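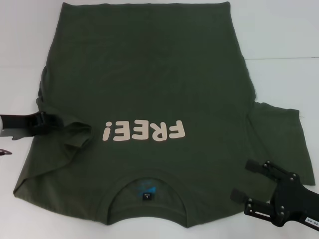

An olive T-shirt, size L, neck toward the camera side, with one sleeve folded in and the other still out.

Rellcombe two-arm folding bench: review after a first season
By Gladys Nyaga
Posted Oct 16, 2025

We run the back end for Bevance, a shop that takes in blank and printed T-shirts, checks them, folds them, bags them and ships them out for bands, schools and small clothing labels. Folding is the part that eats the payroll. It is also the job people ask to be moved off first. In June we took delivery of a Rellcombe two-arm bench, and I promised a few people in the trade that I would write up what it cost and what it does, with the budget side up front, as that was the part I couldn't find anywhere when I was shopping.

What we paid

The bench was $27,000. That bought two arms, two grippers, the controller, the cameras and the white work surface on its own stand. It did not buy delivery, the compressor-free power hookup our electrician had to put in, guarding, training, or spare fingertips. If you are writing a budget request, put those on separate lines from the start. Our first request had a single line with a single number on it, and Henk Van den Broek, who signs for anything that plugs in, sent it back the same day.

The support plan is $300 a month and covers software updates, remote help and one loaner gripper if yours goes down. You can skip it. We didn't, and I would sign it again for the first year. After that I'd look at the log of calls and decide. Most of our calls came early, and most of them were about lighting.

Delivery was quoted at seven weeks and took 13. Rellcombe told us about the slip ahead of time, but we had already scheduled two people onto other work for the planned start and had to move them back. Don't give up the folding table until the bench is running.

What we looked at first

We considered three options. One was a conventional clamshell folding machine from Fallach. It is fast, cheaper than the robot bench, and easy to understand. An operator lays the shirt flat and the machine does the rest. For long runs of the same shirt I think it is still the better purchase, and I say that as someone who bought the other thing. Our trouble is that long runs are a small part of our volume. A normal order here is mixed sizes with a youth cut thrown in, and the Fallach wants its plates changed for each.

The second was more staff hours. We priced it properly, with overtime and turnover, and it came out closer to the bench than I thought it would.

The third was the Rellcombe, which can take a different shirt each time without a plate change. Efren Espiritu went to see one at another shop and came back with video and a list of complaints from the operators. The complaints were more useful than the sales visit. He asked them what they did when it stopped, who they called, and how long they stood there.

Setup

The stand went together in an afternoon. Calibration took most of the next day. The controller walks you through it and the instructions are clear, apart from the section on camera height, where the drawing and the text disagree. Go with the drawing.

You need clear floor on both sides. The arms reach in from left and right, so a bench pushed against a wall is no good for loading or for clearing a jam. Our floor plan showed the footprint of the stand and nothing else, and we ended up moving a rack of poly bags to another aisle. Measure with the arms out.

Lighting matters more than the brochure lets on. We had a bright strip directly overhead, and on black shirts the cameras kept losing the hem. Two softer lamps off to the sides fixed most of it. They were a small expense and came out of my supplies budget, but they should have been in the project.

How it folds

Standard adult tees, it folds well. The shirt goes down front up on the white top, the grippers bring the sleeves in one at a time, then the body is folded up. The stack looks like something a careful person did at a steady pace. It does not look like the Fallach's stack, which is crisper. None of our customers have remarked on the difference.

It is slower than a good folder on any single shirt. Kofi Antwi, who has folded here longer than the rest of us, beats it without trying. The bench keeps the same pace through the whole shift, though, and Kofi would like to do other things, so I don't consider that a mark against it. If your case for buying depends on the robot being quicker than your best person, I would stop there and rework the case.

Heavier cotton is easiest for it. Thin fashion blanks are harder, as the fabric bunches along the side when a sleeve comes over and the fold lands a little off. It will sometimes try again by itself, and sometimes it will carry on and give you a crooked shirt. We check every one anyway when it goes into the bag.

Large prints across the chest are fine as long as the ink is fully cured, and the same goes for any machine or any hand. Tacky ink picks up marks from the fingertips. We added a wait between the dryer and the bench and the marks stopped.

Sweatshirts it will do, slowly. Hoodies we gave up on. Rellcombe says a hood routine is coming and I have not planned around it. Tank tops with narrow straps get dropped often enough that we send them to the hand table.

Consumables and wear

The fingertip pads are the part you will be buying. They wear smooth, and when they do the grip on light fabric gets worse before anyone notices. Idalina Esteves keeps a sheet taped to the stand with the date of each change. We are on our third set. They are not expensive, but they ship from one warehouse and we have waited on them, so keep a full set in the drawer.

The grippers also collect lint around the hinges. A soft brush at the end of the shift takes care of it. The manual says weekly, which is not enough in a room full of cotton.

The work surface wipes clean and has stayed white. There is a seam in the top, and I was worried that hems would catch on it. They haven't so far.

Staffing

This is where our plan was most wrong. I budgeted for the bench to run with someone glancing over now and then from the bagging line. In practice one person stays close to it, loading, taking finished shirts away, and sorting out the ones that go wrong. That person can also bag, label and check, so the hours are well spent – but it is one full position, and I had written down half of one.

Training was easier than I feared. Everyone on the floor could run a batch by the end of their second shift on it. Clearing a stop takes longer to learn, mainly knowing when to pull the shirt off and start over.

Would the numbers work for you

With the staffing corrected, our payback is 27 months. The request I first sent up had it well under that. I have left the old figure out of this review on purpose because people remember the lower number. Ours includes the support plan, pads, the electrical work and the lamps. It does not include any value for fewer sore wrists, which Henk would not let me put a dollar amount on.

If you fold fewer than 300 shirts a day I would not buy one. Hire a part-timer or get a better table. If you fold a great many of the same shirt, look at a clamshell. The bench suits a shop in between, with mixed sizes and colors and someone on staff who doesn't mind reading a manual.

Things to ask for before you sign

A trial with your own garments, shipped in a box of your choosing. We sent the worst ones we had.
The price of fingertip pads in writing, for at least a year.
A delivery date with something attached to it if it slips.
The floor space with both arms extended, on paper.
The name of a shop that has had one through a busy season.

Good: handles mixed sizes with no changeover, steady pace, training is quick, phone support knows the product.
Bad: late delivery, fussy about light, thin fabrics, no hoodies, pads from a single source.

We have put a second bench in next year's draft budget with a question mark beside it. The Evangelista account is up for renewal, and if they stay we'll need the capacity. If they go, one is plenty. I'll add a note to this page when the hood routine arrives and we have run a few boxes through it.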